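**Range notes, March**

The base has now gone nearly a year without losing a single pair of issued ear defenders, and quartermaster Murdo Lindsay would like it known that he takes this personally. He has been in the job long enough to remember when the reserve company signed out gear on the back of a feed-store calendar. These days there's a spreadsheet. It has 46 columns. He can explain 9 of them.

The bigger news is the exchange with the Oranden home guard. Two of their instructors will be with us for the spring training block, teaching cold-weather movement and, if last time is any guide, beating everyone at cards. Ohemaa Quansah is running the schedule and asks that you stop sending her suggestions for it. She has a schedule. It's pinned up by the kettle, next to the older one, which is wrong.

Housing is mostly sorted. The visitors will be in the east block, where the heating has two settings, off and Fisel in August. Anyone who served at Fisel can explain that to anyone who didn't, and probably will. 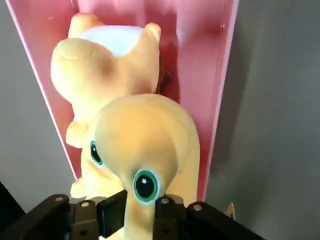

What do I need to bring to the joint night exercise?

Your full winter kit, a red-filter flashlight with fresh batteries, and a signed medical form. Forms go to Thu Lý before noon on the day before we leave. She'll be at her desk until noon and then she won't be.

We'll travel in three trucks, leaving from the main gate at 4:30 in the morning. Ewan MacAulay is driving the first one and has promised to keep the singing to the highway portion. The route goes by way of Sutora this time, as the river road is still closed, so add an hour and pack something to eat. The gas station at Sutora has a sandwich cabinet. Several of you will remember the sandwich cabinet.

Blank ammunition only, as always. Everyone gets checked going out and checked coming back, visitors included, and that goes for officers with important places to be. Last fall's inspection took a dim view of our paperwork and a fairly bright view of our shooting, and the colonel has asked for those two to meet somewhere in the middle.

Maritza Montoya is still looking for people to play the opposing force. You get to sit in the woods, drink coffee from a flask and ambush your friends – it beats digging. Prior experience of being sneaky is welcome. Put your name on her list and print it legibly. Whoever signed up as a wavy line should go see her in person.

Boots left in the drying room over the winter are going in the surplus bin at the end of the month.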